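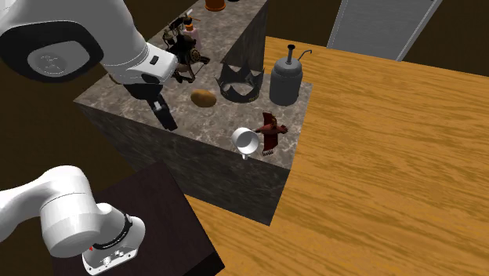
Lamont, November – Stenia today opened the public beta of Prakeck, its software for showing a robot arm a task by remote control inside a simulated workspace. Anyone with a laptop and a hand controller can now take hold of a virtual arm, work through a job at their own pace, and save the whole run as a demonstration the robot can learn from.

We have wanted to share this for a long time! Prakeck grew out of Skamham, our in-house teaching tool, which could only be run by one operator at one desk. The beta lets 2 people join the same session, so a beginner can drive while a more experienced operator watches and takes over when a grasp gets tricky.

The beta comes with 1000 recorded demonstrations and 115 tabletop layouts. We had a lot of fun choosing the objects. Boxes and blocks are easy to pick up from nearly any side, but a crown or a tall canister makes you think about where the fingers should go, and those are the moments we most want people to record.
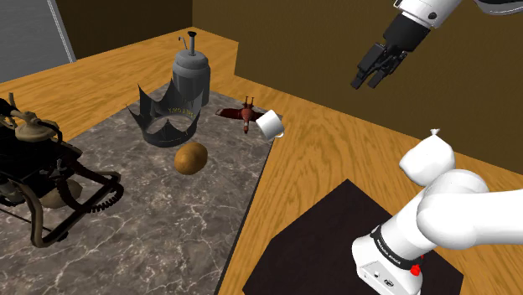
A Prakeck tabletop layout, with the simulated arm's gripper open above the table.

Operators can pause in the middle of a motion, back up a few seconds and try again without throwing away the good part of the run. Camera views can be switched at any point, and each demonstration is saved with the arm's joint positions and the gripper opening. Our testers asked for a slow mode for the last stretch before contact, and it's in.

Stenia is opening 200 beta places, free of charge, to schools, labs and hobby clubs. Sign-up closes Friday. New users get a short practice course first, and most of our testers were recording runs of their own on their first afternoon.

About Stenia
Stenia makes tools for teaching robots by demonstration. The company is based in Lamont.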